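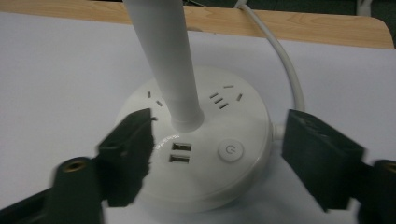
Mererid says a round power strip is a silly shape and I should have bought a long flat one like everybody else, because you can shove a long one behind the desk and forget it exists. She said this over the phone without having set foot in here. And I said well, I don't want to forget it exists, I want it on top of the desk where I can reach it without crawling around on my knees!

8/29/19

So that was how the day got going. I've been in this apartment long enough to have a proper desk and I have been charging my phone on the bathroom floor, which is ridiculous. The only wall outlet on the desk side of the room is down behind the bookcase and it holds two plugs, one of which is the lamp, and the lamp isn't moving. So everything else has been fighting over what's left.

Got up early and took every single thing off the desk. The mugs went in the sink, the receipts went in a shoebox (I'll go through them, I will), and then I wiped the top down twice and it came up so nice and white that I didn't want to put anything back on it. Found my good scissors. Found a birthday card for Tobiloba from April that I swore up and down I'd mailed. I'm going to send it anyway with a note.

The power strip is the white one with the pole going up out of the middle, and I'm more pleased with it than a grown woman should be. The outlets are on the top, and there are two USB ports sitting one above the other, and a power button right beside them with the little symbol on it. I like a button I can see. The old strip had a switch on the side that I used to kick with my foot, and I lost a whole afternoon's typing that way once and cried about it.

It's so shiny though. I can already tell I'm going to be one of those people who goes around with a cloth.

Then the cord. I had it running off to the left, then I had it running off to the right and around the back, then I moved the whole desk out 2 inches so I could get my arm down there, and dropped the plug behind the bookcase and had to fish it out with a coat hanger. I said some things. Chrysanthi downstairs must have heard because she texted me a question mark, just that, nothing else. I told her to come up for coffee and she did, and she sat on the bed and watched me work and ate most of the crackers.

She thinks the desk should go under the window. I think she's right but I'm not telling her until I've had a week of it where it is - I've only just got the cord how I want it.

We had a long talk about whether to tape cords down. She's for it. She did her whole front room and says it looks lovely, but I remember what tape did to the paint at my last place, and they kept $43 of my deposit over it. So no tape. I might get some of those little clips if they aren't expensive.

Put the laptop back, and the pencil cup, and that's all so far. The printer can stay in the closet until I really need it. Shota wants his extension cord back and now he can have it, I've wound it up and left it by the door so I don't forget it again.

Still to do: the shoebox, the drawer that sticks, a stamp for Tobiloba's card. And call Mererid back, I cut her off pretty short this morning and she was only trying to help. Leftover soup for supper, and I ate it at the kitchen counter so I wouldn't drip on the desk.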